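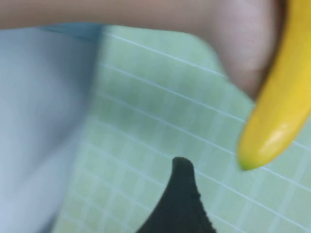
Wozu man denn so viele Aufnahmen brauche, in denen der Greifer am Ende gar nichts in der Hand hat, wollte jemand nach dem Lesen der ersten Fassung wissen. Gute Frage, und weil sie seitdem noch zweimal kam, fange ich gleich damit an: Potmont ist ein Datensatz über Übergaben. Ein Mensch hält etwas hin, der Arm soll es nehmen, oder eben noch nicht. Und dieses „noch nicht“ ist der Teil, der meinem ersten Modell komplett gefehlt hat. Es kannte nur gelungene Griffe und fuhr deshalb los, sobald irgendwo etwas Gelbes auftauchte (auch wenn das Gelbe ruhig auf der Matte lag und kein Mensch Anstalten machte, es herzugeben).

Die Aufnahmen ohne Griff sind also volle Mitglieder und kein Ausschuss. Bitte nicht vor dem Training herausfiltern, jedenfalls nicht, ohne vorher den Abschnitt über die Labels gelesen zu haben!

Stand

Version 3, hochgeladen am 11. Sept. 2026. Version 2 liegt noch im Archiv, hat aber vertauschte Zeitstempel bei den Handgelenkbildern und ist nur interessant, wenn ihr alte Ergebnisse nachrechnen wollt. Version 1 habe ich gelöscht. Fragt nicht.

Was drin ist

Aufgenommen wurden 1.365 Episoden, veröffentlicht sind davon 1.272. Herausgeflogen sind vor allem Episoden, in denen einer der beiden Kameraströme länger ausgesetzt hat, und ein paar, bei denen oben ein Gesicht ins Bild kam. Letztere habe ich wirklich weggeworfen und nicht nur verpixelt, das war mit allen Beteiligten so ausgemacht.

Zur Banane gehören 262 Episoden. Sie ist das Objekt, an dem ich alles zuerst ausprobiere, und wer nur kurz hineinschauen will, lädt am besten diesen Teil. Die übrigen Episoden verteilen sich auf einen Becher, einen Schwamm, eine Rolle Klebeband und einen Kochlöffel. Der Kochlöffel ist übrigens das schwierigste Objekt von allen, da man ihn an beiden Enden halten kann und die Leute das auch munter durcheinander tun.

Keine Episode ist länger als 60 Sekunden. Die meisten sind deutlich kürzer, die langen sind fast immer solche, in denen jemand zögert, das Objekt wieder wegzieht oder es erst einmal auf die Matte legt und stehen bleibt.
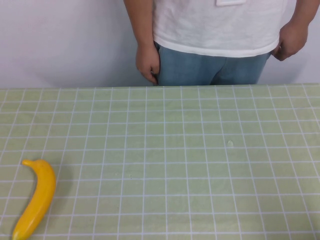 Gerade diese Wartephasen waren mir wichtig. In der Praxis verbringt so ein Arm einen großen Teil seiner Zeit damit, dass nichts passiert, und in vielen Sammlungen, mit denen ich vorher gearbeitet habe, wird genau das weggeschnitten. Bei Potmont beginnt eine Episode mit dem Start der Aufnahme und endet mit dem Stopp. Ich schneide vorne und hinten nichts ab. Wer kürzere Stücke haben möchte, findet in den Metadaten die Marken „angebot_start“ und „angebot_ende“ und kann sich selbst bedienen.

Aufbau des Platzes

Ein Tisch, darauf eine grüne Matte mit weißem Gitter, dahinter eine helle Wand. Der Mensch steht auf der einen Seite, der Arm arbeitet über der Matte. Das Gitter ist praktisch für die grobe Kontrolle, ob die feste Kamera verrutscht ist, aber bitte verwendet es nicht als Kalibriermuster. Ich habe es versucht, die Matte wellt sich ein wenig, und der Fehler ist dann schlimmer als ohne.

Zwei Kameras laufen immer mit:

kamera_fest: steht neben der Arbeitsfläche und sieht den Tisch und den Menschen ohne Kopf. Beim Einrichten haben wir sie so tief gedreht, dass Gesichter normalerweise gar nicht erst vorkommen.

kamera_hand: sitzt am Handgelenk des Arms und fährt mit. Der Greifer ragt fast immer unten ins Bild. Nahe Dinge werden unscharf, je näher, desto schlimmer, und wenn eine Hand direkt vor der Linse vorbeikommt, sieht man manchmal nur noch einen hautfarbenen Balken. Auch das bleibt drin – das Modell muss im Betrieb ja ebenfalls damit leben.

Dazu kommen Gelenkwinkel, Greiferöffnung und die Befehle, die ich über den Führungsarm gegeben habe. Der Greifstatus („offen“, „fahrend“, „zu“) wird aus der Öffnung berechnet und nicht gemessen. Wenn der Greifer zu ist, heißt das noch lange nicht, dass er das Objekt trägt!

Ablauf einer Aufnahme

1. Objekt und Startlage kommen aus einer Liste, die das Skript von Jekar würfelt. Jekar ist unser kleines Aufnahmewerkzeug und liegt im Ordner werkzeug. Es ist nicht schön, aber es läuft.

2. Die Person hinter dem Tisch bekommt nur eine ungefähre Ansage, also etwa „von links anbieten“ oder „erst liegen lassen“. Wie genau sie hält, bleibt ihr überlassen. Am Anfang hatte ich Griffpositionen vorgeschrieben, und alle haben sich bewegt wie Schaufensterpuppen.

3. Ich fahre den Arm. Immer ich, in allen Episoden. Das ist eine echte Schwäche des Datensatzes, dazu weiter unten mehr.

4. Das Objekt wird irgendwo über der Matte hingehalten, mal nah am Greifer, mal so, dass er erst noch ein gutes Stück hinfahren müsste.

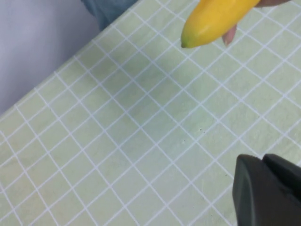
Die weiten Angebote sind in der Banane etwas häufiger als in den anderen Teilen. Das war so nicht geplant, sondern liegt an der Liste: Bei den ersten Durchgängen im Januar hatte das Skript einen Fehler und zog die Klasse „weit“ zu oft. Ich habe das später nicht künstlich ausgeglichen, die Klasse steht aber bei jeder Episode dabei, ihr könnt also nach Belieben gewichten.

5. Wenn der Greifer schließt, lässt die Person nicht sofort los. Es gibt immer einen Moment, in dem beide halten. Wie lang der ist, entscheidet die Person, und die Unterschiede sind riesig. Manche lassen los wie bei einem heißen Topf, andere wollen erst spüren, dass der Arm wirklich zieht.

6. Stopp, Label vergeben, nächste Episode. Die Labels vergebe ich direkt im Anschluss, solange ich noch weiß, was ich eigentlich vorhatte.

Labels

Es gibt vier Stück, und jedes gilt für die ganze Episode:

kein_angebot: Das Objekt liegt oder wird gehalten, aber nicht angeboten. Der Arm soll warten.

angebot_ohne_griff: Angeboten, aber der Arm hat nicht zugegriffen oder die Person hat zurückgezogen.

beide_halten: Greifer und Hand sind gleichzeitig am Objekt, die Aufnahme endet, bevor losgelassen wird.

uebergeben: Die Person hat losgelassen und der Arm trägt das Objekt.

Am meisten gestritten haben wir über beide_halten. Ursprünglich war das nur ein Unterfall von uebergeben. Eine Kollegin aus Zandach, wo ein zweiter Aufbau steht, hat dann gezeigt, dass ihr Modell beim Training mit der alten Einteilung zu früh hochzog. Mit dem eigenen Label wurde es ruhiger. Ob das allgemein gilt, kann ich nicht sagen, wir haben es nur an zwei Aufbauten probiert.

Ein Detail für alle, die aus Bildern statt aus Labels lernen wollen: In der festen Kamera verdeckt der Greifer in dieser Phase gern einen Teil der Hand, und in der Handgelenkkamera ist sie oft zu nah für ein scharfes Bild. Nehmt beide Ströme. Einzeln taugt keiner, um sicher zu sagen, wer gerade hält. 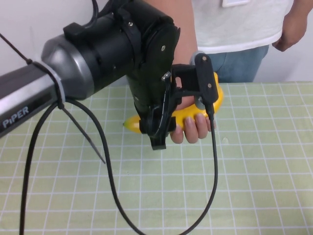

Bekannte Macken

Nur ein Fahrer, wie gesagt. Ich komme mit dem Greifer gern etwas schräg von oben, und jedes Modell, das ich bisher mit Potmont trainiert habe, macht das brav nach. Wer einen anderen Stil braucht, muss eigene Episoden dazumischen.

Kabel. Am Arm hängt einiges herunter, und in manchen Episoden liegt eine Schlaufe auf der Matte. Ein früheres Modell hatte sich in den Kopf gesetzt, dass eine Schlaufe gleich Übergabe bedeutet. Im Ordner extras gibt es eine Liste mit Episoden, in denen mir die Kabel besonders aufgefallen sind. Vollständig ist sie nicht.

Die Banane ist aus der Spielzeugkiste und immer gleich gelb. Ein Modell, das hier glänzt, hat noch nie eine braune Banane gesehen. Für echtes Obst würde ich es nicht loslassen, ohne nachzulegen.

Rechtshänder sind deutlich in der Überzahl. Die haltende Hand steht als Feld „hand“ in den Metadaten, bei den frühen Episoden habe ich sie nachgetragen und kann mich da durchaus vertan haben. Korrekturen sehr willkommen!

Immer derselbe Raum, immer ähnliches Licht, immer dieselbe Matte. Generalisierung auf andere Tische haben wir nicht geprüft.

Benutzung

Nach dem Entpacken einmal jekar pruefe ausführen, das vergleicht die Prüfsummen und meckert, wenn ein Strom fehlt. Der Lader gibt pro Zeitschritt beide Bilder, den Zustand und den Befehl zurück. Die Bilder sind nicht vorab verkleinert, plant also etwas Platz ein. Die Aufteilung in Training und Test liegt fertig bei und trennt nach Personen. Bitte nicht neu mischen, sonst landen dieselben Hände auf beiden Seiten und die Zahlen sehen plötzlich wunderbar aus.

Einwilligung und Lizenz

Alle, die hinter dem Tisch standen, haben schriftlich zugestimmt und können ihre Episoden wieder herausnehmen lassen. Passiert das, gibt es eine neue Version und einen Eintrag im Änderungsprotokoll, ohne Angabe der Person. Die Nutzung für Forschung und Lehre ist frei. Alles andere bitte vorher mit Hayat klären, dort liegen die Rechte und dort steht auch der Server.

Fehler am besten als Ticket melden, mit Episodennummer und Zeitschritt. Screenshots ohne Nummer kann ich leider nicht zuordnen, dafür sehen sich die Episoden zu ähnlich.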